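Refinishing a butcher-block workbench top

Updated Mar 31, 2023

This procedure covers a solid timber top that has gone dull, picked up rings or started to feel furry along the glue lines. It applies to oiled tops only. A top with a film finish (polyurethane or lacquer) has to be stripped first, and veneered board should not be sanded with anything coarser than a hand pad.

What you need

Random orbital sander with dust extraction
Discs in 80, 120 and 180 grit
Card scraper
Hardwax oil (Brelow Clear was used for this guide)
Lint-free cotton rags and a white non-abrasive pad
Nitrile gloves and a P2 respirator
Metal bucket with water

Checking the top

Bench tops in daily use wear unevenly. The middle takes most of the abrasion and the ends take most of the spills.

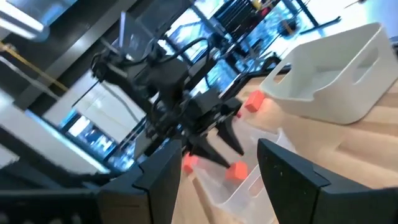 Light timber work surface with a clear plastic bin.

Lay a straightedge across the grain at both ends and in the middle. A gap of up to 2 mm can be sanded out. Anything larger indicates cupping, and the fixings underneath need attention before the surface does. Tops should be held down with slotted brackets or figure-eight fasteners so the timber can move across its width. If yours is screwed hard to the frame, elongate the holes now.

Put a few drops of water on the worst area. If they soak in and darken the timber within a minute, the old oil is spent. If they bead, a clean and a single maintenance coat will usually do, and you can go straight to step 5.

Sanding

1. Scrape off glue, tape residue and paint. Sanding over these clogs the disc and leaves swirl marks.

2. Sand with 80 grit, moving along the strips at a slow, even pace. Overlap each pass by half a disc. Do not tip the sander to chase a stain.
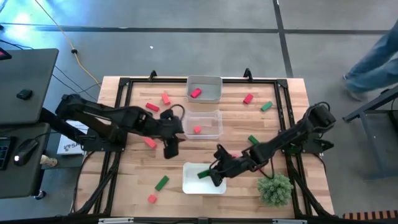
Butcher-block top. Sand along the length of the strips.

3. Repeat with 120 grit. Vacuum between grits, including the edges and any rail around the top.

4. Wipe the surface with a damp rag to raise the grain, leave it until fully dry, then finish with 180 grit. Going finer closes the surface and reduces how much oil it takes up.

Oiling

5. Stir the oil. Do not shake it. Pour a small amount onto the pad and work it in along the grain, one section at a time.

6. Wait 15 minutes, then wipe off everything that has not soaked in. Oil left standing will go tacky and has to be scraped off.

7. Leave overnight and apply a second coat, thinner than the first. End grain will need 3 coats.

Put used rags in the bucket of water straight away, or lay them flat outdoors to dry. Oily rags left in a heap can self-heat and ignite.

Curing and return to service

Light use is fine after 2 days. Full cure takes 7 days at normal room temperature and longer in winter; a top done in June in an unheated shed may need twice that. Keep water off it and leave nothing standing on it during this time. Plastic tubs are a common cause of pale patches, as a flat base traps solvent against the finish.
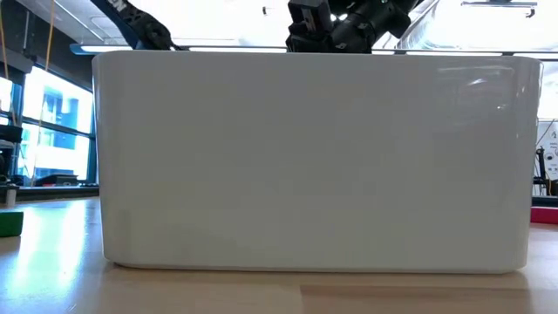
Photo: Damián Alarcón

Once cured, lift bins and trays to move them. Grit caught under a rim or base will score an oiled surface quickly. Self-adhesive felt dots work on heavier containers but collect swarf, so check them when you clean.

Maintenance

Wipe down with a barely damp cloth and dry it off. Avoid ammonia and citrus cleaners. Repeat the water drop test every few months and recoat when the drops stop beading. Small scratches can be sanded locally at 180 grit and re-oiled without doing the whole top.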